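Grasp planner keeps picking the magazine edge over the remote

fornisitz_dev
Running a Franka on a tidy-up task: stuff on the coffee table goes in the toy basket, except the remote, which gets set aside. I swapped in the Akach grasp sampler in March and now the remote is a mess. It's lying on top of the magazines and the best-scoring grasp is nearly always on the magazine cover.

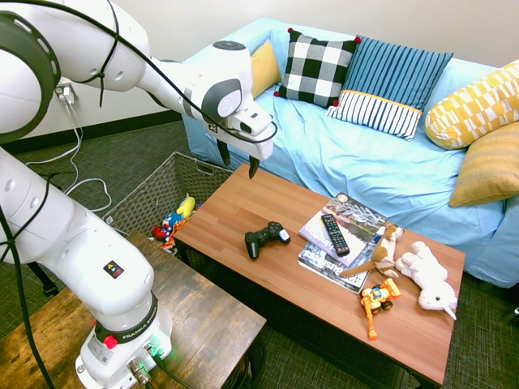
I logged 3786 candidates on one layout and only 11 had both fingers on the remote. Plush toys are totally fine, go figure. Is this a depth thing or a scoring thing?

grønli
Depth, I'd bet money. Black remote on a glossy cover is the worst case for stereo. Dump the raw cloud before you touch any weights.

Milagros Rivas
Gonna disagree with grønli. If depth was that bad he'd get zero grasps on it. Akach rewards flat support under the contact, and a magazine is one big flat support! Turn that term down and mask by instance first.

grønli
Masking just hides it, the fingers will still come in too low.

fornisitz_dev
OK so I tried both (it's 2 a.m., don't judge me). The cloud has holes over the buttons but the outline is there. 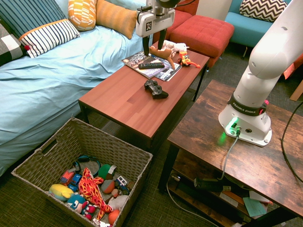
With the instance mask on, over half the candidates land on the remote, but the approach still ends up too low, so you're both kinda right? I'm going to clamp the approach height next and rerun the same layout.

danwood
Post your config when you do. Mine does the same thing with the game controller.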